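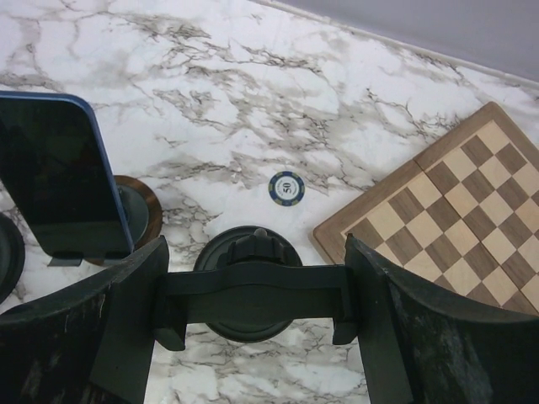
White marble countertop with gray and dark brown veining

Nustau Outcomes Ledger
Budget and results tracking for city and county governments

Page updated February 6, 2026

If you have ever sat in a city budget office the week before a hearing, with six spreadsheets open and a department head on the phone asking which version you are looking at, this is the product we built for you. Nustau Outcomes Ledger puts what you spend and what you get for it on one page, line by line, and keeps it there all year long.

We love this stuff. Most of us came out of local government, and we still get excited when a street repair budget can be read next to the miles of street that got repaired!

How it works

Every budget line in the Ledger can be tied to one or more service measures. A measure can be a count (permits issued), a time (days from request to inspection) or a share (calls answered within the target). You pick the ones that matter to your council, and your departments enter the results monthly or quarterly, whichever suits them. When a line moves, say a transfer from parks to public works in the middle of the year, the measures stay attached and the old figures stay on record, so you can go back and see what the plan was before it changed.

The starter library has 200 measures, sorted by service: water, libraries, fire, courts, roads, housing and so on. Use them as they are, reword them or write your own. Hutdale started with 14 and added more once the departments got used to the monthly entry screen, and that is a perfectly good way to begin. A short list that people fill in beats a long one that sits blank.

The budget hearing view

This is the part we get the most mail about. Open a department, press Hearing View, and you have a clean page with last year's spending, this year's request and the results for both, in plain words and large type. It prints on letter paper and it works on a projector. Radville puts the same pages on its website ahead of the April hearings, so residents can read what the council is reading.

What's included

Users: up to 96 named accounts, with read-only access free for everyone else
Imports: spreadsheet and CSV files, plus a direct link to Reuter general ledger software
Budget lines: no limit
Measures: starter library included, custom measures with no limit
History: every change kept, with the date and the account that made it
Exports: PDF, spreadsheet and web page
Help: phone and email on business days, plus live setup sessions in the first budget year

Good to know before you order

The Ledger does not replace your accounting system. It reads from it, and payroll and payments stay where they are. Measures with no result entered show as blank in the Hearing View, never as zero. School districts can use it too, though the starter library is still thin on classroom services (more are on the way, and we'd be glad to hear which ones you want first).

Order code: NOL-777

Shared 14 times
2 comments

Related items
Nustau Capital Plan Builder
Nustau Grant Tracker
Reuter Link setup guide
Writing service measures people can read
Hearing View sample pages: Radville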